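**Asunto:** Re: Papel para cubrir la mesa de trabajo

Hola a todas y a todos:

Perdonad que conteste con tanto retraso, que llevo desde marzo con el mensaje guardado en borradores y cada vez que lo abría se me ocurría otra cosa que añadir. Copio lo que se preguntaba para que no haya que ir a buscarlo:

> Buenas tardes. Acabo de estrenar mesa de madera clara en el cuarto de costura y me da mucha pena estropearla. He visto que varios de la lista la cubrís con papel blanco para cortar patrones y pintar encima. ¿Qué papel usáis? ¿Lo pegáis o lo dejáis suelto? ¿Y no os deslumbra tanto blanco con la lámpara al lado? Probé con un mantel de plástico y el lápiz resbala que da gusto.
>
> Gracias de antemano, leo siempre aunque escriba poco.

Pues mira, yo pasé por lo mismo con el mantel de plástico y acabó en el maletero del coche. Desde entonces uso papel, y el que mejor me ha ido es el mate, liso, de un blanco tirando a gris. El satinado es muy bonito en la tienda, pero con la lámpara encendida te devuelve toda la luz a los ojos y a la media hora estás deseando apagarlo todo.

Lo compro en Gullanero, en pliegos grandes. La última vez me llevé 31 y todavía me quedan bastantes, aunque reconozco que soy de los que aprovechan cada hoja por las dos caras y luego la guardan para envolver. También tuve una temporada el de Negash, más grueso, que aguanta mejor la acuarela pero se empeña en seguir enrollado — tres días con los diccionarios encima y nada. 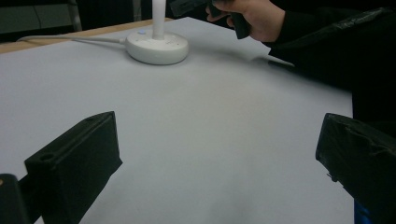
En cuanto a pegarlo o no, yo lo dejo suelto. Al principio le ponía cinta por las cuatro esquinas y al quitarla se llevaba un poquito de barniz, así que ahora me basta con lo que vaya apoyando. Tampoco me preocupa que no llegue hasta el canto de la mesa; con que tape la zona donde corto y donde mancho tengo suficiente, y así me queda una franja de madera para dejar la taza.

Para el deslumbramiento, prueba a poner la luz al fondo y un poco baja, nunca justo encima de las manos. Si tu lámpara se puede regular, mejor todavía. Una compañera del taller de Dancombe trabaja con la suya casi al mínimo y cose unas puntadas que ya las quisiera yo.

Otra cosa que no preguntabas, pero que te cuento igual: si vas a usar cúter, pon debajo una base de corte. El papel protege de la pintura y del lápiz, de la cuchilla no protege nada, y lo digo con una raya bien larga en la mesa del comedor. La mía es de Stilmont, de segunda mano, y ahí sigue.

Ya nos contarás qué tal. ¡Y escribe más, mujer, que aquí se agradece!

Un abrazo grande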